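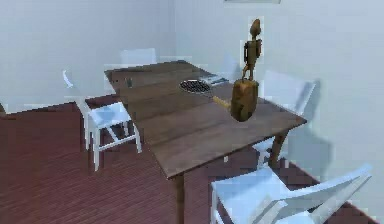
The county sends out its sample ballot a month before we vote, and for years mine went straight from the mailbox into the recycling. Then came the April when I stood in the booth looking at a bond measure, two judges and a water district seat, and I couldn't have told you a thing about any of them. So now I do my election homework at home, at the big dining table, with everything spread out where I can see it. A long top made of broad planks is great for this, by the way, if you've got one. I give each race its own stretch of wood and use the seams between the planks as my dividers. Mayor on one plank, school board on the next, and so on until I run out of table or patience.

These are the habits that have stuck for me. Take what you like.

Get a folder with pockets. Mine is a plain accordion one with 12 slots and it has lasted through more elections than I expected. Mailers go in the slot for their race the minute they come in the door. If I set them on the counter first they get coffee on them, or they get buried under the school stuff, and then I'm digging for the Lindow library levy flyer the night before.

Read the actual measure text before the mailers. Boring, I know! But the flyers are written to get you worked up, and if you read them first you carry that mood into the real thing. I go through the text with a pencil and put a little question mark by anything I don't understand. Last time that was most of page 4.

Set a kitchen timer. I give each race 40 minutes, tops, and when it rings I write down where I'm leaning and get up. My friend Mahsa Zamani does hers in one long Sunday-style marathon with a pot of tea, and good for her, but I start skimming after the first hour and then I may as well not be reading.

Tape the dates inside a cupboard door. I use the one with the mugs in it. Registration deadline, last day to ask for a mail ballot, drop box hours, election day. Painter's tape won't pull the finish off, and you'll see the list every morning whether you want to or not.

If you vote by mail, keep a good black pen with the ballot. Same envelope, same drawer. Check your own county's instructions for the ink and for where the signature goes. Our neighbor Behrouz Rezaei forgot to sign his outer envelope and had to go fix it in person, all the way over in Russo, with parking what it is there.

For yard signs, the thin wire stands bend if you push from the top corners. Push down on the wire itself with a boot, after a rain if you can wait for one. When it's over, slide the sign off and save the wire. I've used mine to hold up peas and one very floppy dahlia. The signs themselves make decent drip trays under paint cans.

And clean out the folder afterward – I keep the measure text and toss the rest. I did mine on 6 May 2023 and found a dentist reminder in the Vosine council slot, plus 2 stamps, still good.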